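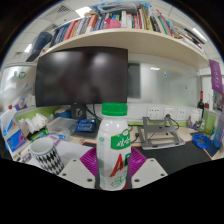
Last updated: 15th February
Reading time: 4 minutes

Nondbridge Allotment and Community Garden, winter meeting

Minutes by me, Lizeth Llanos, typed up from my notebook the same night, so please forgive the spelling of plant names. If I've put words in your mouth, tell me and I'll fix it.

We got going late as the side door was stuck again. Nidia Rivadeneyra chaired. Apologies came in from the Joltley Road end, who mostly had a school concert to get to.

Last meeting's minutes

Agreed, with one fix. I had written that the compost bays were "finished." They are not finished, they have three sides. Sorry!

Water

This took up most of the first half hour. The bill for last season came to $435, and the one before it was $171, so you can imagine the noises in the room. Nidia read both bills out loud and passed them along. The meter was read properly both times, so it isn't a billing mistake. The best guess is the old pipe that runs behind the Pruneck plots, where the path stays soggy even in a dry spell. I said I'd lost a boot there in the fall and got more laughs than sympathy.

We agreed to shut off the valve at the bottom end for a full night and read the meter before and after. Nidia will do the evening reading and I'll do the morning one (I'm up anyway, the dog sees to that). If it is the pipe, we'll get two quotes and bring them back here before anyone spends a cent.

There was a side discussion on hose rules. Some people want sprinklers banned outright, some people own sprinklers. We left it as it stands for now – hand-held hoses any time, sprinklers before nine in the morning only – and it goes back on the list for April.

Waiting list and half plots

We have 5 households waiting. Nidia suggested splitting the big corner plot at the Jemal Street gate, which has been empty since the summer and is more bramble than anything. A half plot is plenty for a beginner, and I speak as someone who took on a whole one and cried in it. The worry was that once you split a plot you never get it back whole. Fair point, and we went around on it for a good while.

In the end we voted to split it, with a note in the plot book that it can be joined up again if one half comes free. One vote against, and that person asked me to write down that they are still happy to help clear it. So noted, and thank you!

Clearing will be on a Saturday, date to come. Bring loppers and thick gloves. The brambles on the fence side are to be left alone until we've checked for nests.

Seed swap

The part I enjoyed most. We're holding it in the hall again, same tables, doors at ten. Last year the trouble was mystery envelopes: lovely seed, no name, and I grew what I was told was a climbing bean and it turned into a very fine squash. So this year every packet needs the name of the plant and the year it was saved. If you don't know the variety, write what it looked like and how it tasted.

I offered to make the labels and then remembered I offered last year too and ran out of ink, so if anyone has a printer that behaves, come and find me. Nidia is bringing her purple potatoes, already chitting on her windowsill, and says one bag per person this time. She looked straight at me.

Somebody asked if we could have a table for tools as well. Yes, so long as whatever isn't taken goes home with whoever brought it. The shed is full.

Shed

Speaking of which. The shed is really full. There are two lawn mowers in there and only one of them runs, and we couldn't agree on which. Whoever owns the roll of green netting and the bath, please move them by April or they'll be offered at the swap. The padlock code is changing at the end of the month. I won't print it here, ask Nidia or me.

Bonfires

Short one. We had a complaint from a neighbor on Joltley Road about smoke over the washing. The rule is already dry stuff only and after dusk, and it's on the board by the gate. I'll write the neighbor a note and invite them to the swap.

Anything else

The robin nesting in the watering can last spring was brought up, fondly. Please check your cans before you fill them.

A request for a bench by the pond end. Everybody likes the idea, we have no bench. If you hear of one going, tell Nidia.

Things to do

Nidia: evening meter reading, pipe quotes if needed, letters to the first 2 households on the waiting list.
Lizeth: morning meter reading, note to the neighbor, seed labels, clearing date.
Everyone: get your stuff out of the shed.

Next meeting is in April, in the hall. I'll put the day up on the board once the booking comes back.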